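Do brass bands need a summer school?

I joined the Danham band in April, on second cornet, after a gap I won't put a number on.

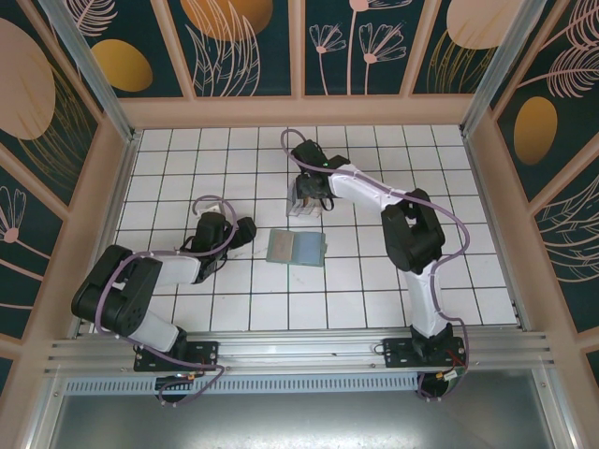 What you get for your money

The leaflet for the Skivura week went round at Sunday practice. It costs £300, without travel, and promises to "transform your sound". I have been to one of these before. We spent 12 hours on breathing, lying on a sports hall floor, and I came home sounding much as I did when I left, with a stiff neck.

Maarja Dzene, our conductor, is very keen. She says the players who went last year came back more confident. They may well have done. They also came back louder, and the horns have not forgiven them.

My doubts

The leaflet lists eight tutors but doesn't say what any of them play. There's a "showcase concert" on the last night, in a hall that seats 800, and I'd like to know who they think is coming. Sofia Barros went two years ago and told me the audience was mostly the other half of the course.

For the same money I could have roughly ten lessons with someone who would hear me, alone, getting the same bar of the Rodus march wrong. I know which I'd enjoy less. I suspect it would do me more good.

Forms are due back before the next practice. Mine is still in the cornet case, under the valve oil.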